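Week 9 - Grasp state + when to close

Share 2 | Comments 9

Last time: policy outputs, relative poses, why we don't predict absolute targets. Today the gripper width channel. Short topic but half of you lost points on it in the Folleo lab so slow down here.

Width is a continuous action. Not a bit. We predict it at every step same as the pose deltas, and the controller tracks it. If you threshold it to open/closed you throw away the pre-shape, and then the fingers come in too wide and knock the neighbors. 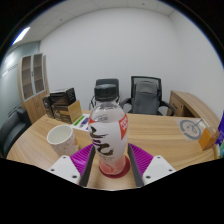 Pre-contact is the phase you care about most. Define it as: target between the fingers, no contact on either side, approach velocity going to zero. Labels from width alone won't give you this, width is flat before and during the approach. You need the image. Take the drink bottle - jaws open, a grey finger plate on each side, neither one touching yet. That is a pre-contact sample. Also note clear plastic above and below the label, so depth will be junk there, and the wide white label is where your features will mostly come from. The speckled cup on the left is a distractor, keep it in, don't crop.

Fisheye: do NOT undistort before the encoder. Table edge bows, fine, the network learns it. Undistort only for the SLAM debug plots. Kelemen config has the flag, default is off, leave it.

Latency. Camera and width stream are on diferent clocks. In Matico the measured offset on our rig is 113 ms, put that in the yaml, don't hardcode it in the loader. If you skip this the close command fires early and you get a nice fingertip push instead of a grasp. See plot from lecture.

Homework (Gallgate repo, branch wk9)
- align both streams, plot width vs time
- mark pre-contact frames by hand for 2 episodes
- train 600 epochs, continous width vs thresholded, compare
- one paragraph on where the thresholded one fails

Submit before the March break. Late = half credit.

Next: action chunking, and what to do when the chunk is stale.

Course notes, Gallgate teaching pages - contact the course desk - Back to top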